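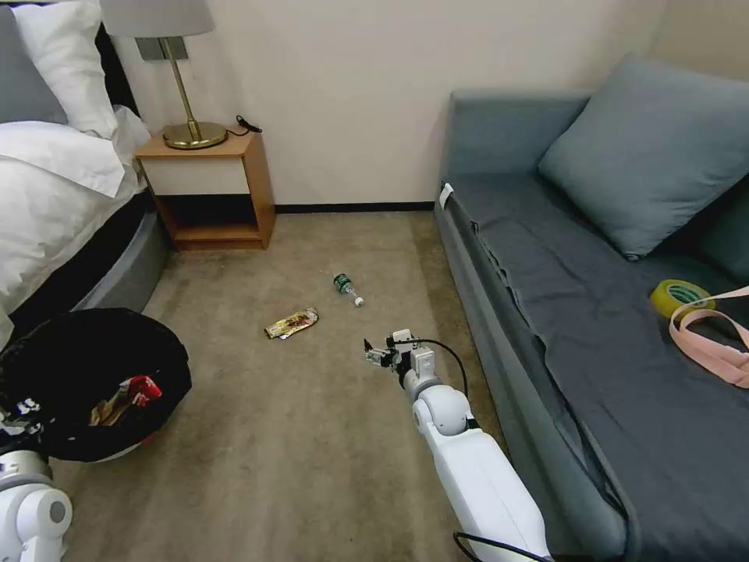
Cable slack rule for floor pickup – is 3 cm enough?

skokik_33
Writing our house rules for litter pickup in furnished rooms. Draft says no cable loop may stand out more than 3 cm from the arm. Too strict?

wijaya
Too strict. You need slack at the wrist or the connector takes the load. Write it as "no loop can reach the gripper or touch the floor at full extension".

Zunthorpe
Disagree. "Can reach" is a judgment call, 3 cm is a ruler. New operators need the ruler

wijaya
and then they zip tie it tight and you replace cables by June. seen it

zerirer
Whats the rule on sealed food? We treat a wrapped bar as NOT trash until a person says so. Empty bottle ok, anything with liquid stays put

skokik_33
Nothing written yet. Adding that, thanks.

Zunthorpe
Also bedding. Stop line before any fabric that hangs to the floor. We log every contact, 324 runs so far, drapes and throws are the worst of teh lot

wijaya
fine with that one. still no on the 3 cm

skokik_33
Ok – ruler for the forearm, reach test for the wrist. Will post draft 2 tonight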